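Cuvley Releases Raju 2.0, Open Perception and Planning Software for Close-Up Robot Work

November 7, 2021

Cuvley today released version 2.0 of Raju, its open-source software for robots that have to find their way by looking at things from very close. The new version is free to download, and it brings a rebuilt line tracker, a planner that knows when the camera has lost its bearings, and a replay tool that our own engineers now refuse to work without.

Raju began as a small seam-finding script and has grown into a full stack for wrist-camera work: calibration, perception, motion planning and logging. Version 2.0 is the biggest change since the first public release in January, with 181 merged changes from the Cuvley team and outside contributors.

Finding an edge with almost nothing to go on

Most vision software likes a busy view, with plenty of corners and texture to hold on to. A camera a short distance from a flat panel gets none of that. It gets soft gray, some uneven light and, with luck, one line.

The new tracker in Raju, called Floltotden, was written for exactly that situation. It fits a single model to the whole length of a line and carries the uncertainty along with it, so a blurred edge still gives a usable angle and offset. It also compares the tone on either side, which helps it keep left and right straight when the camera rolls — a mistake the old tracker made far too often!

"We kept collecting views that looked like nothing at all, just two shades of gray and a dark line, and asking how much a planner could get out of them," said Teguh Sopacua, who leads perception at Cuvley. "The answer was a lot more than I expected. You can't get distance along the line, but you can get a very good heading, and the planner can do real work with a heading."
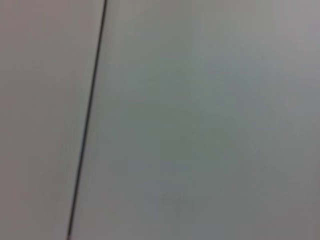 A planner that asks for a second look

Floltotden passes its uncertainty straight to Cletora, the motion planner in Raju. When a line fixes only one direction, Cletora plans freely across it and moves with care along it until a corner, an end point or some other landmark comes into view. If confidence drops too far, it backs the wrist away, refocuses and tries again.

In our bench tests, Raju 2.0 finished 400 alignment runs on plain panels and asked for a second look in 71 of them. Version 1 simply stopped when it lost the edge, so an operator had to step in.

"I love watching it hesitate," said Volodymyr Tymoshchuk, the engineer behind Cletora. "It pulls back, takes another view and carries on. You can open the log afterward and read why it did that, in plain words."

Also new in this release

Replay: step through any recorded run, with the tracker's fit and the planner's next move side by side.

Blur settings: tell the tracker how soft your lens is at working distance, or let it estimate that during calibration.

Faster setup: wrist-camera calibration now takes 10 poses.

Configuration files from version 1 need one small edit to the camera section. The upgrade notes cover it, along with a known problem where very faint lines can be dropped near the border of the view. A fix is in progress.

Availability

Raju 2.0 is available now from the Cuvley downloads page, with source code, sample logs and a getting-started guide. Bug reports and patches are very welcome, and so are recordings of edges that the tracker gets wrong.

About Cuvley

Cuvley builds open software for robot perception and planning.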